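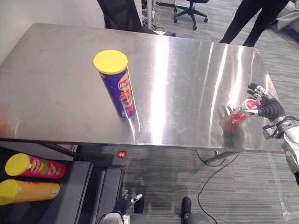
Fig. 1. Snack canisters and the steel table, Pladton teaching kitchen.

Restocking the Snack Corner: Project Report
Bushra Soomro and Tomoyo Tamura
Jan 15, 2026

Our course asked us to improve a shared space on a budget. Other groups picked the library. We picked chips.

The snack corner has a stainless steel table and a dark gray surface next to it that is lower and gets used for whatever didn't fit. Before September there was no system. Tall canisters were laid on their sides, and a canister on its side will roll if you so much as sigh near it.

We tried two layouts. In Hashmi (named after the street Bushra lives on) everything stands upright on the steel. In Allis, only the open item stands and the spares lie down next door. We logged 231 snack trips over 15 days and asked people to grade each layout.

Steel turned out to be a mixed blessing. It wipes down fast, but it shows every smudge, and a yellow lid or anything red gets a second copy of itself in the shine. 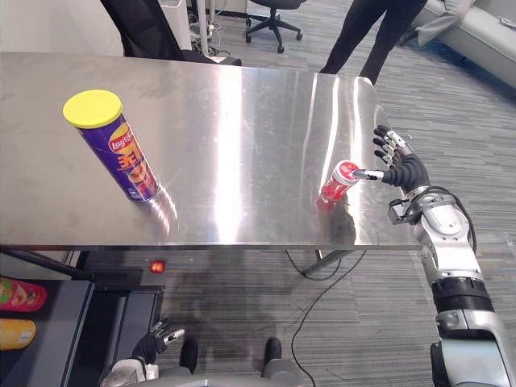

Allis won, 9 complaints against a number Tomoyo has asked me not to print. People liked having one purple canister out front – less to knock over, less to choose from. Drinks stayed to the right, near the front edge, which we still think is a bad place for anything red.

Next term we want to add a lip to the lower surface. Our budget request is in.

2 comments

Zistitz: Did you test with the lids off? Asking for my whole floor.

tamura_t: Lids off was a separate study and it lasted one evening.

15 shares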